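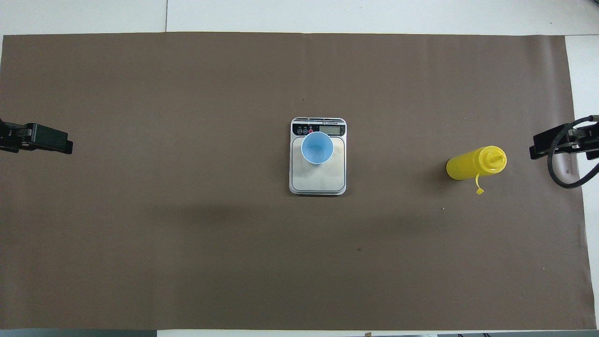
Posted 10/14/24

I've owed you all a post on the squeezing work since February, when I said I'd write it up "next week" and then got swallowed by other things (a move, a cold that wouldn't quit, a grant report). So put the kettle on, because I've got a fair bit saved up and I was never any good at keeping these short.

For those who came in late, I spend my days on a two-armed setup that we call Beron, after a street one of us used to live on. Beron learns from people. Somebody sits down and steers the arms through a job again and again, we keep the recordings, and we train a policy that tries to do the same thing on its own. Most of our jobs up to now have been the pick-it-up-and-put-it-there kind, and those have a lovely property, which is that you can look at the end and say yes or no. The block is in the bowl or it's on the floor.

Pouring and squeezing aren't like that. The job we settled on was a squeeze bottle, a cup and a kitchen scale: pick up the bottle, turn it over the cup, squeeze out a set weight of water, put the bottle down again. It sounds like nothing. My mum, when I explained it on the phone, said "so it's learning to do sauce," and I've been unable to come up with a better summary.

The trouble is that the camera is nearly useless for the part that matters. Water in a cup looks much the same at 15 grams as it does at 25, particularly from overhead, and a policy trained only on pictures has to guess from how long it's been squeezing. A bottle that's full gives up its water much more willingly than one that's nearly done, so time is a rotten guide. We knew this going in. What we didn't know was how rotten, and whether you could fix it cheaply.

Elsa Tangen had the idea I want to talk about, and it's so plain that I was a bit embarrassed not to have had it. She said we should stop treating the weight as something we check at the end and start treating it as something the policy can see all the way along. So the reading goes in as one more input beside the joint angles. But (and this is the clever bit) she didn't feed in the weight itself. She fed in the gap between the current weight and the target, along with how quickly that gap was closing. That way the same policy could be asked for different amounts, and it didn't need to have been shown every amount there is.

We gathered 200 demonstrations. Lutfa Munasinghe did the lion's share of them and has the steadiest hands of any of us. I did a batch as well, and I'm sorry to report that you can pick mine out of the data because I always squeeze twice, a big one and then a nervous little one. The policy picked this up, by the way. For a good while it would do Lutfa's long smooth squeeze on most runs and then every so often break into my two-step, like a bad habit you only notice once your kids have it.

We had an argument over whether to throw mine out. I voted yes, out of vanity. Elsa wanted them kept, and she was right to, for reasons I'll get to.

Our first model, with no weight input, was off by 19 grams on average, against targets that were mostly between 20 and 60. You wouldn't want it doing your medicine. With the gap and its rate put in, the same network with the same training recipe came down to 3 grams. I made Lutfa run the evaluation again with the bottles filled to different levels, since I was sure we'd fooled ourselves, and the number held up. I did a small dance in the hallway and was seen doing it.

When we looked at where the remaining error came from, a lot of it was lag. The scale takes a moment to settle, so the arm is always acting on slightly old news and tends to run over. This is where my nervous little second squeeze earned its keep! Runs that started with a big squeeze, paused, and then topped up were closer to the target than the long smooth ones, simply because the pause gave the reading time to catch up. We went back and collected more demonstrations in that style, all of us doing it deliberately this time, and the overshoots mostly went away. I have been quite unbearable about it at lunch.

Some things that still don't work, so you don't think it's all sunshine. Thick liquids are a mess. We tried watered-down dish soap and it kept dribbling after the grip let go, and the policy had no notion of a dribble. Bumping the table throws the reading off badly, and the policy believes whatever it's told, so one good knock and it'll decide it's finished. It also has a hard time when the bottle has rolled so that the nozzle faces away from the arm that's meant to fetch it. There's a handover it could do between the two arms, and it learned that handover perfectly well on another task, but it won't bring it across to this one. I don't have a good explanation. If you do, please write.

I should mention Berier too, which is our simulator, because a few of you asked last time whether we couldn't do all this without getting water everywhere. We did try. Lutfa ran 2000 simulated squeezes in it and trained on those alone, and the policy was very confident and very wrong. Soft bottles are hard to model, and ours behaved more like a syringe. Mixing some simulated runs in with the real ones did help a little with grasping the bottle from odd angles, so it wasn't wasted, but I wouldn't build a project on it.

What's next is a group at Amarasinghe who want to try the same input on dry goods, rice and lentils and so on, where the lag should be about the same but there's no squeezing, only tipping. I'm keen to see if the gap-and-rate trick carries over with no other changes. My guess is that it does for rice and doesn't for flour, flour being flour. Elsa thinks it'll be fine for both and we have a cake riding on it.

The write-up is in a half-decent state and I'll link it when it stops changing every evening. The code will go up with our Plustunent release, once I've tidied out the parts where I named variables after my cat.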